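Omside Stacking Tray, Low Wall

Trays and Small Storage > Open Trays > Low Wall

The Omside Stacking Tray is an open, rectangular tray for use in guest rooms, staff kitchens, reception areas and residential care settings. It is supplied by Trellamow to hotels, colleges and managed accommodation, and may also be ordered by private customers in single quantities.

The tray was designed for Trellamow by Despina Zacharopoulos and replaces the earlier Brirnton tray, which was withdrawn from sale in February. Customers who hold stocks of the Brirnton tray should note that the two models do not stack together, as the rim of the Omside is slightly wider.

General description

The low wall allows small items to be seen and picked up easily, while preventing them from sliding off when the tray is carried. The base is flat on both sides and has no feet. It may be placed on a shelf, a desk, a bedside cabinet or a made-up bed, although trays carrying hot drinks should be placed only on a firm surface.

The corners are rounded inside and out so that crumbs and dust can be wiped away with a cloth. There are no handles. The tray is intended to be held with both hands at the short sides.
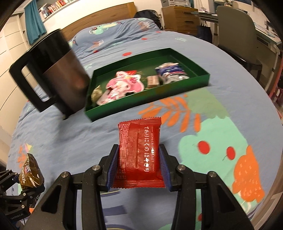

Open green tray with low walls, and a red snack packet.

Colours

The Omside is available in green, white and slate. Colours are matched within each batch, but small differences between batches should be expected. Where an order is to be shared between several buildings, customers are advised to place it as one order and divide it on delivery.

Care and cleaning

Wash by hand in warm water with a mild detergent and dry with a soft cloth. Scouring pads, bleach and solvent cleaners will dull the surface and should not be used. The tray is not suitable for dishwashers, ovens or microwave ovens.

Trays should be fully dry before stacking. Trapped moisture can cause trays to cling together - if this occurs, stand the stack in warm water for a few minutes and separate by hand. Do not use a blade or other tool.

Food use

The tray may be used to present wrapped food, whole fruit and crockery. It is not intended for direct contact with unwrapped or cut food. A paper liner is available separately under the name Chan and is sold in boxes of 1000.

Ordering and delivery

Trays are packed in cartons of 6. Part cartons can be supplied on request, subject to a handling charge shown at the checkout. Orders for stocked colours are normally dispatched within two working days. Slate is made to order and should be allowed nine working days.

Returns are accepted for unused trays in their original packing. Damage in transit should be reported with the carton number, which is printed on the end label.

Guarantee

The Omside is guaranteed for two years against cracking and warping in normal indoor use. The guarantee does not cover scratches, fading caused by direct sunlight, or damage arising from unsuitable cleaning products.

Page last revised May 28, 2023

Related items: Chan paper liner, Omside lid, Omside shelf rack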